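Chapter 2
Hanging and Drying

Cloth dries from its edges and sulks in the middle. Most of what follows in this chapter is a long way of saying so. A microfibre towel holds a remarkable amount of dishwater for its size, and left in a heap beside the sink it will keep most of it until February, along with a smell of some character.

The remedy is old and dull: hold the towel by its upper edge, let it fall into a sheet, and lower it over a rail. Students in Tươi Trịnh's housekeeping course at Naditis spent up to 40 minutes arguing over where to pinch it -- corners won.

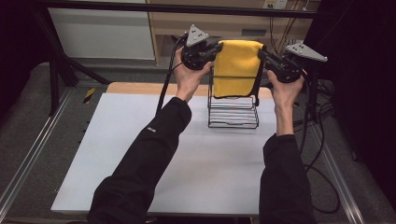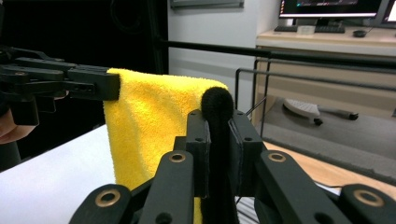 Figure 2.1. The yellow microfibre towel, held up and hanging.

A fold is a second layer, and a second layer is a second wait. Section 2.1 takes up rails and racks, and how far apart their bars should sit. Wool is left to Chapter 3, where it can be difficult on its own time.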